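The Noodle Brick Deserves Better

I was 43 before anybody taught me how to cook instant noodles. I'd been making them since college, of course, the way you'd water a plant: pour, wait, hope. Then I moved into a rental in Pirville with no stove (long story, involving a landlord and a gas line) and found myself living out of a microwave from July until well after the leaves came down.

My neighbor across the hall was Setsuko Sasaki, who used to run the lunch counter at Katayama over in Drisberg and has opinions about noodles the way other people have opinions about baseball. She caught me one Friday evening carrying a bowl of gray mush to the trash. "You drowned it," she said, and marched me back inside.

Her first rule is that the dry brick never goes into the microwave with cold water. You heat the water by itself, get it properly steaming, and only then does the brick go in. Cover it with a plate, leave it alone for two minutes, and turn it over with chopsticks. Don't stir! Stirring is how you get the broken little ends that sink to the bottom and taste like wet envelope.

Her second rule is about the seasoning packet, and I fought her on this one for weeks. Half goes in the bowl before the water. The other half waits until you've tasted it, and most nights it goes back in the drawer. I had 126 half packets in there by Thanksgiving, held together with a binder clip, and I'm still working through them on popcorn and roast potatoes, so no regrets.

The bowl matters too. I'd been using a cereal bowl, too shallow, with one corner of the brick always poking out like a shipwreck. Setsuko gave me a deep one from a Flekitz outlet box, chipped on the foot, and I've never used anything else. It holds the heat and you can get your hands around it, and in that drafty apartment that was half the meal.

I have a real stove these days, four burners and a hood that sounds like a plane taking off. Still, when I want noodles I go to the microwave. There's something so cheerful about a dry brick sitting out on a table, waiting for its water.
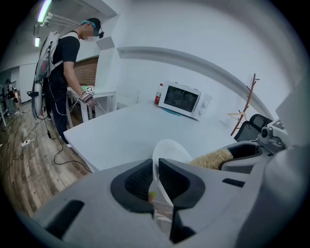 Dried noodles, a white cup and a microwave oven.

As for toppings, keep it simple. A soft egg, if you have the patience. Scallions cut with scissors straight over the bowl. Frozen corn, thrown in with the hot water, and a bit of butter if it's been that kind of day. Setsuko likes a slice of cheap cheese on top and dares you to say something about it. I did, once. Then I tried it, and I bought my own package on the way home from work the next day.

Related stories
Soup for One, Five Nights Running
The Lunch Counters of Drisberg
What to Keep in the Freezer Door
My Year Without a Stove
Scissors Belong in the Kitchen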